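Trulis promises a bantamweight grand prix, but the details are thin

10/24/24

Trulis, the regional promotion that ran its last show in September, says it will crown a bantamweight champion through an eight-fighter grand prix next year. The announcement went up on its site overnight. It is long on words like "elite" and short on almost everything a fighter or a ticket buyer would want to know.

What the company has put in writing is this. The bracket will be drawn in public. The opening round will take place in Purnau, at the same hall that hosted the September card. The semifinals and final will be held on a single night at a venue to be named. The winner gets the belt, a contract for further bouts and a purse that Trulis calls "the largest in our history," which would mean more if the company had ever said what the previous largest was.

No fighters have been announced. The release says all eight slots are "effectively filled," a phrase that leaves plenty of room. Two gyms have hinted online that they have someone in the field. Clindalex, which has sent fighters to nearly every Trulis show, posted the tournament logo without comment. The Peñalver team went a little further and wrote that its bantamweights are "staying ready," something any gym could say in any week of the year.

It is worth remembering how the last one went. Trulis announced a featherweight tournament with the same kind of noise, ran the first round, and then let the thing drift. One semifinalist signed elsewhere. Another pulled out with a hand injury and was replaced by a man who had already lost in the opening round. The final was moved twice and ended up as the third bout from the top on a card headlined by a kickboxing match. A belt was handed over, and its owner has yet to defend it.

The one-night finish is the part that deserves the hardest look. Fighting twice in an evening was common in the sport's early days and it makes for a good poster. It also means that a man who comes through a hard semifinal goes into the biggest fight of his career with swollen hands and maybe an hour's rest, while his opponent may have had a ninety-second walkover. Trulis says there will be reserve bouts and that doctors will clear both finalists. It does not say how long the rounds will be, whether elbows will be allowed in the semifinals, or which commission has agreed to any of it. Asked by email, the company replied that the rule set is "being finalized with our partners." It did not name the partners.

Weight is another open question. Bantamweights who cut hard usually count on a full day to put the water back on, and a single weigh-in before two fights tends to reward whoever cuts the most and gets away with it. The promotion's own record here is not great. The September card lost its co-main event when one fighter missed weight and the other camp would not accept a catchweight, and the crowd found out from the ring announcer.

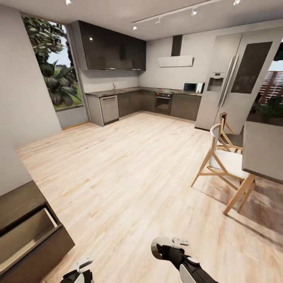
Leave them alone for once, wrote a reader going by Southpaw Dan, who follows these shows more closely than most. A tournament gives guys at 135 something to aim for, he argued, and nobody else in the region is offering them more than one fight at a time. He was at the featherweight opener and thought it was the best night of fights he had seen in years. If the final gets messed up again, he said, the first round will still have happened.

He has a point about the first round. The featherweight opener was a good card, and the matchmaking was better than the planning. Bantamweight is also the one division where the region has real depth, with quick, well-schooled fighters who tend to get stuck on undercards behind slower, heavier men. If the eight names turn out to be the right eight, people will show up.

But the numbers don't quite hold together. The Purnau hall seats 2,000 for boxing and a bit fewer once the cage is in. Trulis sold the September show as a full house, although some 200 seats behind the camera side were covered over and never put on sale. A record purse, two events and a bigger venue for the finale all have to be paid for somehow, and the release mentions neither a broadcaster nor a title sponsor. It does mention a "premium fan membership," price to come.

There is also the matter of contracts. Fighters entering the tournament will reportedly be tied to the promotion until the bracket is finished, however long that takes. With a firm date for the final, that is a fair request. Without one, a bantamweight on a good run could spend the better part of a year turning down other work and waiting on a phone call — and the featherweights will tell you how that feels.

Trulis says the full field, the rules and the date of the opening round will be released together "in the coming weeks." Tickets for the Purnau show are listed on its site as coming soon. The page for the featherweight title, last updated before the final was fought, still lists the champion as to be decided.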